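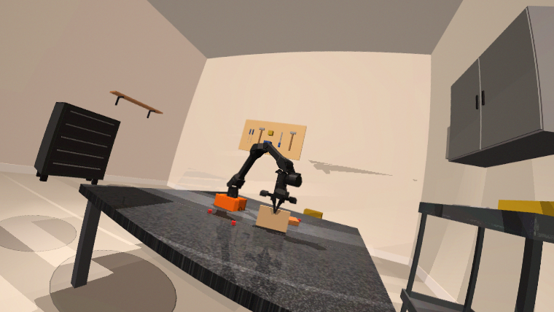
Harriet Esposito wrote to ask whether she has to set up the simulated workshop before buying any motors, or whether it can wait until the arm is standing. She would prefer to get started with a screwdriver.

It can wait, but we'd do it first. Most of the Flarby arms built at Vinico had their reach worked out in the simulation, and two of the ones that skipped it had to have the upper link printed again. The rest of this page covers what people usually ask after that. Last updated Tuesday, May 10, 2022.

What does it cost to build one?

The last full build came to $788, including motors, power supply, bearings and filament. The table and clamps aren't in that figure. If you already have a decent bench supply you can take that off.

How long does it take?

Demetrius Blackwood built his in 11 evenings, at home, with the prints already done. Allow longer if you're sharing the printer. Wiring the wrist takes more time than anything else, so leave a whole evening for it.

Does the simulated room have to match my own workshop?

No. The room that comes with the files has a tool board, a shelf, a drawer cabinet and a side bench, and you can leave all of it where it is. What matters is the table the arm is fixed to. Measure your table top and its height off the floor, and put those numbers in. If there's a cabinet or a wall within reach of your arm, move the simulated one to match – the arm will happily swing through something you haven't modelled.

Can I change the colour of the base?

Yes. Ours is orange in the model. Print it in whatever you have on the spool. The colour has no effect on anything.

What should I practise with first?

Start with the small cubes, then go on to the flat panel. Cubes are forgiving because any pair of sides will do. A panel has to be taken by its top edge with the fingers pointing down, and if the grip is off-centre one side will sit lower than the other. Correct that before you try to carry it anywhere.

How heavy a part can it lift?

Keep it under 200 grams with the arm stretched out. It will hold more close to the base, but the elbow motor gets hot and the joint begins to sag.

It works in the simulation and misses on the bench. Why?

Usually the base isn't square to the table. Loosen the bolts, line it up against a straight edge, tighten them again and rerun the zero routine. If it still misses by the same amount every time, check the link lengths in the settings file. If it misses by a different amount each time, look for a loose grub screw in the shoulder.

Which gripper do the files use?

The Říha gripper, the one with two narrow fingers. There's an older wide version in the folder as well, kept for people who built theirs before October. The two use different mounting holes.

Do I need the Sosport board?

Only for the newer firmware. The older firmware runs on the previous board, though you lose the soft stop. Whichever one you use, fit a proper emergency switch where you can reach it from your chair.

Can I build mine at Vinico?

Yes, on the long bench, any night the workshop is open. Book the printer separately. Unfinished arms go on the rack with the power lead removed and your name on the base.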